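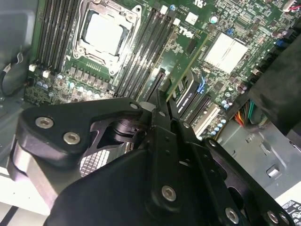 Figure 2. Wrist camera view of the open workstation chassis, with the gripper over the lower part of the motherboard.

4.2 Slot localisation under self-occlusion

When the arm is near the board, the gripper hides much of the lower half of the wrist image (Figure 2). The localiser in Gralex therefore does not search for the target slot directly. It first fits a planar board model to parts that stay in view, namely the processor socket bracket and the two banks of memory slots, and then projects the expansion slots from that model. Pixels belonging to the fingers and linkages are removed with a mask rendered from the joint state.

Bright metal was the main source of error. The heat spreader in the socket often saturates, so only the outline of the bracket is used – its interior carries no weight in the fit. Cables are treated as obstacles of unknown shape and are passed to the planner as inflated volumes.

The pose filter was tuned on 900 images and tested on a further 1,897, with no chassis shared between the two sets. If the fit residual exceeds 2 pixels, the controller holds the current pose and requests a new view from a higher standoff. Contact is then handled by the force controller described in Section 4.3.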